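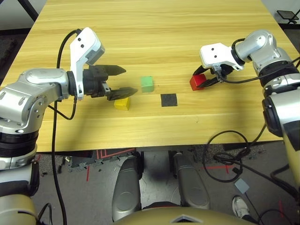 Woke at 6 to rain on the skylight. The bus to Torkton left late and I stood the whole way. Paid the water bill at the Kurup office, two windows open, long line at both. Lunch was soup from Kumo, too salty again. The seed order from Fluvar came while I was out and the box was left on the step. 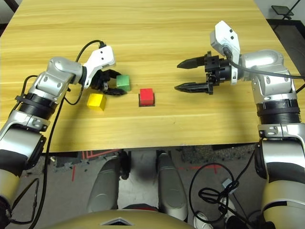
Planted two trays of kale and one of leeks before dark. The car is at 3,934 miles since the oil change, so that can wait until August. Knee sore on the stairs. Read 24 pages and turned the light off.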